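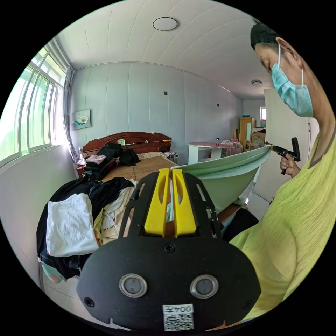

Section 4. Garment Folding at Home Sites

Kumumis Student Robotics Club, Godport. Revised June 2019.

Use this section after you have finished the tool check in Section 3. It covers folding sessions done in a member's home with the hand-held grippers. It does not cover the bench arm.

A word before you start. The kit notes from Roltholm say the grippers are "ready for household use." Treat that as a sales line until your own recordings back it up. Our first batch had 146 takes in it, and 60 were thrown out on review, most of them for slipped pinches that the person folding never noticed.

4.1 Setting up

1. Pick one flat surface and stay with it for the whole session. A bed is fine if the mattress is firm.

2. Pile the clothes to one side. Leave enough clear space to open out a full shirt.

3. Squeeze each trigger all the way and let go. The two fingers should close evenly and open again without sticking. If one drags, stop and go back to 3.6.

4. Write the number from each tool's sticker on the session sheet. Don't go by memory. The black plates all look the same.

Note: The Evangelista checklist tells you to draw the curtains. We tried it both ways and saw no difference we would bet on. Do whatever you like, but don't change it halfway through.

4.2 Spreading the shirt

5. Take one shirt from the pile. Start with plain T-shirts. Leave anything with buttons for later, whatever the club poster says about "any garment."

6. Lay it out with the collar away from you and the hem toward you.

7. Pinch a corner of the hem and pull gently until the front is mostly flat.
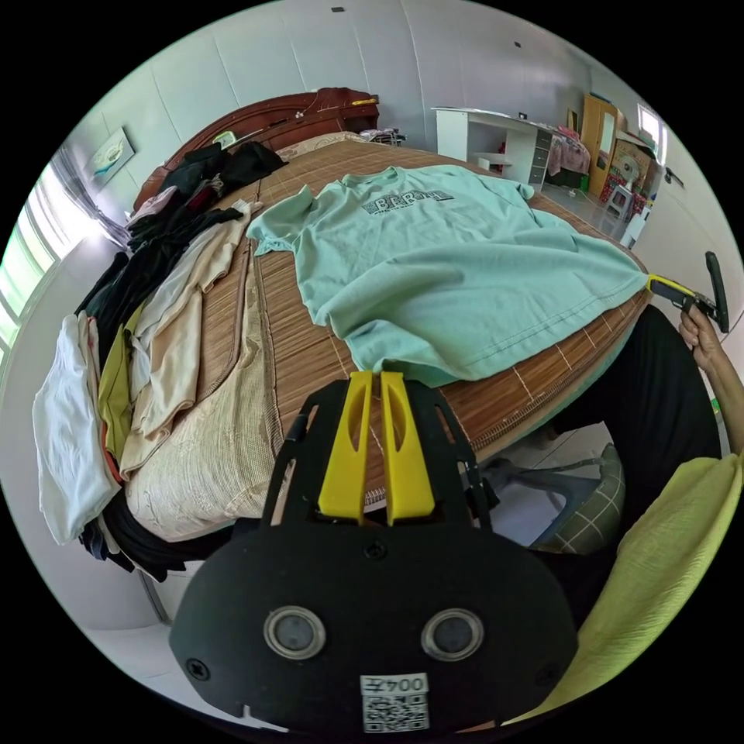
8. Stop when the big creases are gone. Small wrinkles are allowed. New members spend far too long on this step, and the extra smoothing has never helped a take that we could measure.

Caution: Pinch the shirt only. If the fingers catch the bedding as well, release and begin the take again. Do not tug.

4.3 Folding

9. Fold one side in toward the middle, sleeve included, then the other.

10. Bring the hem up to the collar. Let go with one tool at a time.

11. Wait 2 seconds before reaching for the next piece. It feels longer than it is. Takes that run together can't be split cleanly afterward.

Note: A neat stack proves you can fold. It says very little about whether a robot will learn to. Please don't report a session as "successful" on the club page until the takes have been reviewed.

4.4 Ending the session

12. Open both grippers and set them down with the fingers pointing away from the edge of the surface.

13. Copy the files before you leave the site. If the copy stops with error 1791, restart the transfer from the beginning. The resume button claims to pick up where it stopped. In our tests it skipped files.

14. Mark every bad take on the sheet, even the embarrassing ones. A sheet with no bad takes will be sent back to you.

Buttoned shirts and pants are covered in Section 5, which will stay a draft until August.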